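Aserberg Opens Orders for Vellelard Suturing Package

Bench training and assisted-motion software for two-arm surgical platforms will ship to teaching and research sites from July

Aserberg today opened orders for Vellelard, a software and hardware package that adds assisted suturing to two-arm robotic surgical platforms used in teaching and research. The package is sold for bench work on tissue and tissue models. It is not cleared for use on patients, and Aserberg is not taking orders for clinical use.

Vellelard covers the part of suturing that takes the most practice on a robotic console: passing the thread from one instrument to the other, keeping the loop clear of the jaws, and pulling the stitch down with even tension. The operator starts each step and can take back full manual control at any point by pressing either foot pedal or moving either hand controller past a set limit.

"Most of the requests we had were about thread," said Verna Ostrowski, product lead for Vellelard at Aserberg. "A needle is a rigid part with a known shape. A thread changes shape every time an instrument moves, and it goes behind things. We spent most of the development period on that problem and left needle driving to the operator in this release." 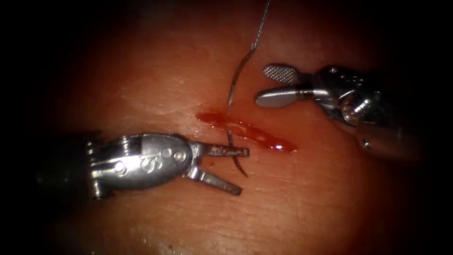
The software runs on a separate computer connected to the platform's research port. It reads joint positions from both arms and video from the workspace camera, and it sends motion commands only while an assisted step is active. If the video signal drops, or if the thread estimate falls below the confidence level set by the site, both arms hold position and the console shows a prompt. Assisted motion does not restart by itself.

Three assisted steps are included at launch. Handover moves the receiving instrument to a grasp point on the thread and waits for the operator to confirm before the jaws close. Loop control keeps the two instruments apart while slack is taken up. Draw-down pulls the thread along a path chosen by the operator and stops at a tension limit. Each step can be turned off separately, and sites that only want recording and playback can run the package with all three disabled.

Tension is estimated from motor current and arm position. Aserberg states that this estimate is less accurate when an instrument shaft is loaded from the side, and the operator manual lists the arm positions in which draw-down should be done by hand. A calibration routine is run at the start of each session and again after any instrument change.

Vellelard was tested over a seven-week bench program at Pradham, a contract laboratory for surgical device work. Four operators took part, two with previous console experience and two without. They completed more than 3000 thread handovers in total, both in manual mode and with assistance. The full log, including failed grasps and every stop triggered by the software, will be supplied to customers with the test report.

Shota Kuroda, who ran the bench program at Pradham, said the stops were the most useful part of the record. "We asked for a reason code on every stop, and we got one," Kuroda said. "Early builds stopped too often when there was glare on the surface. Changing the light angle helped, and so did a later update to the thread tracker. Glare is still the first thing I would check on a new setup."

Operators in the program worked with several thread colors. The tracker does not depend on a single color, but contrast with the surface affects how early in a movement the thread is found. Dark thread lying in a shadowed fold remained the hardest case at the end of testing, and the release notes list it as a known limit. Very short tails are also listed. The software will not plan a grasp on a tail shorter than the jaw length of the receiving instrument. 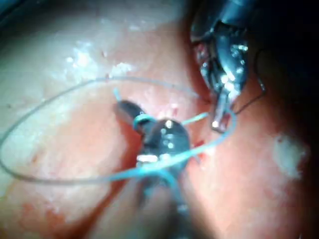 An optional close-range camera kit adds a view from near the instrument wrist. The kit consists of a small camera head, a clamp, a sterile-style drape for practice use, and a cable guide that follows the arm. The close view is used to check the thread at the jaws before they close, and it can be recorded in step with the workspace video. Part of the near shaft will be out of focus at the working distance. The tracker masks that area during calibration.

"Fitting the clamp was the step that people got wrong," said Irfan Rana, field engineer at Aserberg. "If it sits too far forward, the cable pulls when the wrist rolls. We added a hard stop to the clamp so it can go on in one position only. Installation now includes a full roll test before the arm is enabled."

The recording function stores video, joint data, pedal events and tension estimates on a common clock. Sessions can be reviewed on the console or exported in open file formats. Instructors can place markers during a session and add written comments later. No data leaves the site unless the customer chooses to attach a session to a support request.

Baloch, a distributor of surgical training equipment, will handle sales, installation and first-line support for teaching sites. Research sites will continue to order from Aserberg directly. Rizwan Baloch, managing director of the distributor, said the first installations will go to existing customers with compatible platforms and a trained console technician on staff.

"We do not want to deliver this to a room where there is no one to maintain it," he said. "The site check is short, but we will hold an order until it has been passed."

Vellelard is offered in two versions. The base version includes the control computer, software license, interface cable, calibration target and operator manual. The extended version adds the close-range camera kit and a second license for offline review. Both come with on-site installation and a one-day operator course. Software updates are included during the license term. Replacement instruments, thread and tissue models are not included.

Production of the first batch is limited to 80 units. Orders will be filled in the order in which site checks are passed. Customers who order the base version can add the camera kit later without replacing the control computer, although the calibration routine must be repeated with both cameras connected.

Work on a needle-driving step has started, according to Mudassar Arain, who leads motion planning at Aserberg. He gave no release date. "It will go through the same bench program, with the same reason codes," Arain said. "Until then, the needle stays with the operator."

Compatibility tables, the site check form and the current release notes are available on request from Aserberg. Teaching sites should contact their Baloch representative.

About Aserberg

Aserberg develops control software and accessories for robotic surgical platforms used in training and research. Its products include motion recording tools, calibration equipment and the Vellelard suturing package.

About Baloch

Baloch supplies and services training equipment for surgical skills laboratories, including consoles, bench fixtures and practice instruments.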